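Chapter 4

# Paths, Tracks and Roads

**In this chapter you will learn**

- how a path forms where no one has planned one
- how soil, slope and plant cover affect the line a path takes
- why some paths become roads and others disappear
- how to read a path on a map and on the ground

Most of the roads in use today were not laid out on empty land. Many of them follow older routes, and a good number of those began as footpaths between a settlement and something its people needed, such as water, pasture, firewood or a market. This chapter looks at the smallest kind of route first and works up to the paved highway.

## 4.1 How a path begins

A path begins with repeated use. When people or animals cross a grassy area along the same line, the plants on that line are bent, then bruised, then killed. The soil underneath is pressed together, a process called **compaction**. Compacted soil holds less air and lets in less water, so seeds that land on it have trouble growing. Once bare ground shows, walkers can see the line and are more likely to follow it, and the wear increases.

Ground type matters. On heavy clay, a path turns to mud in wet months and walkers step to the side to avoid it, so the path gets wider. On dry, stony ground, fine soil is carried off by wind and runoff while small stones are left on the surface. In flat, open country there is little to steer around, and a path may run straight for a long distance. The edges of such a path are often uneven, with grass thinning out toward the bare soil.

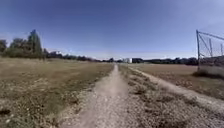 ## 4.2 From path to track

A **track** is a route used by wheels as well as feet. Wheels press harder on the ground than feet do, and they press in the same two places each time. The result is a pair of **ruts**. Water collects in ruts and, on a slope, runs down them and cuts them deeper.

Consider the village of Lerkura, which lies on a dry plain 10 miles from the market town of Sudutis. In one survey, 122 people used the route between them in a single March day, most on foot and the rest with carts or bicycles. The route had never been graded or surfaced. Where it crossed the shallow Obi stream, it split into 2 branches – one for the dry season and one, farther uphill, for the wet.

The Lerkura route shows three features found on tracks in many countries:

1. It takes the shortest line wherever the ground allows.
2. It bends to reach firm crossing points.
3. It has more than one line where conditions change with the season.

## 4.3 When a track becomes a road

A track becomes a road when someone takes charge of its upkeep. Drainage ditches are usually the first improvement, followed by a raised center, or **crown**, that sheds rain to both sides. Gravel or another hard surface is added later if traffic is heavy enough to justify the cost.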